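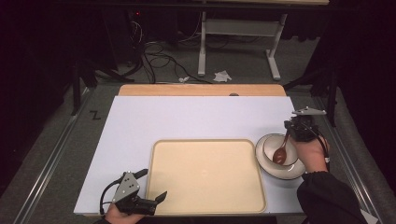 Figure 8.1 A tray, with a bowl and spoon on a plate to its right.

Chapter 8

Trays and Table Service

In this chapter you will learn:
how to choose a tray for the meal being served
how to lay a tray for one person
how to carry and set down a loaded tray
how to clear a tray and leave it ready for the next meal

Key words: cover, rim, underplate, tray cloth, clearing

8.1 Why trays matter

In Chapter 7 you laid a table for a family meal. Everyone sat down together, and the dishes were brought from the kitchen a few at a time. Many meals are not served like this. A patient on a ward eats in bed or in a chair beside it. A resident in a care home may prefer breakfast in their own room. Guests at a small hotel often ask for soup and bread late in the evening, when the dining room is closed. In each case the whole meal has to travel on a tray.

A tray does two jobs. On the way to the guest it is a means of carrying. Once it has been set down it often becomes the place setting as well, and the person eats from it. A tray that is easy to carry may be awkward to eat from, and the other way round. Much of this chapter deals with finding an arrangement that suits both.

The set of dishes and cutlery needed by one person for one meal is called a cover. For a bowl of soup the cover is small: a bowl, a plate beneath it, a spoon, a side plate for bread and a napkin. The plate beneath the bowl is called the underplate. It catches drips, gives the server something cool to hold, and provides somewhere to rest the spoon when the guest has finished. In Figure 8.1 the bowl is already on its plate and the spoon is in the bowl. When you serve a guest, lay the spoon on the right-hand side of the tray instead, and keep the bowl clear until the food goes in.

8.2 Choosing a tray

Trays are sold in many shapes and materials. For most work in this course you will use a rectangular one. A rectangular tray fits well on a bed table or a trolley shelf, and its straight sides make it easy to line up the cover.

Look at the rim first. A slightly raised rim, like the one in Figure 8.1, stops dishes sliding off but is low enough for the guest to rest their wrists on. A high rim is safer on stairs and less comfortable to eat over. Rounded corners are easier to wipe than square ones, where crumbs collect.

Next, consider the size. The cover should fit with a little space between the items. If dishes touch, they will knock together at every step. If the tray is much too big, they will slide, and the server will have trouble getting through doors.

Colour is partly a matter of taste, but it also has a practical side. Some people with poor eyesight find it hard to see a white bowl on a white or cream tray. A dark line around the edge of the plate and bowl can help, and so can a plain tray cloth in a strong colour. Patterned cloths are best avoided for these guests.

Case study: Breakfast at Ustitz House

Ustitz House is a care home with two floors and one kitchen. Breakfast is served on trays from half past seven. Until last year the trays were laid the night before and stacked on a trolley in the corridor. Residents complained that the spoons were dusty and that the porridge was cold by the time it reached the upper floor.

The kitchen now lays the trays in the morning, in 3 groups. Each group is filled and taken up before the next is started. Porridge is served in 300 ml bowls that have been warmed, and milk is carried in a small covered jug. The work begins earlier than it used to, and the staff were not all pleased about that, but complaints about cold food have fallen.

Think about it
Why might a covered jug be better than an open one on this trolley?
What else could be done to keep the porridge hot?

8.3 Preparing the work surface

Before laying any tray, clear the table and wipe it down. Work on a flat, steady surface at waist height. Some kitchens place a smooth board over the tabletop, which gives a larger clean area and can be lifted off for washing.

Put the empty tray directly in front of you with its long side facing you. Set the dishes to one side, within reach, so that you do not have to lean across the tray. Check each piece as you pick it up. Reject anything chipped or cracked, and hold cutlery by the handle only.

Activity 8A

Work in groups of 4. You will need one tray, a bowl, an underplate, a side plate, a soup spoon and a napkin.

1. One student lays the tray for a soup lunch while the others watch and say nothing.
2. The next student carries it the length of the room and sets it down on a desk.
3. Note which items have moved, and in which direction.
4. Change the arrangement and repeat until everyone has had a turn.

Keep your notes. You will need them in Section 8.4, where we look at balance and the best position for heavy items.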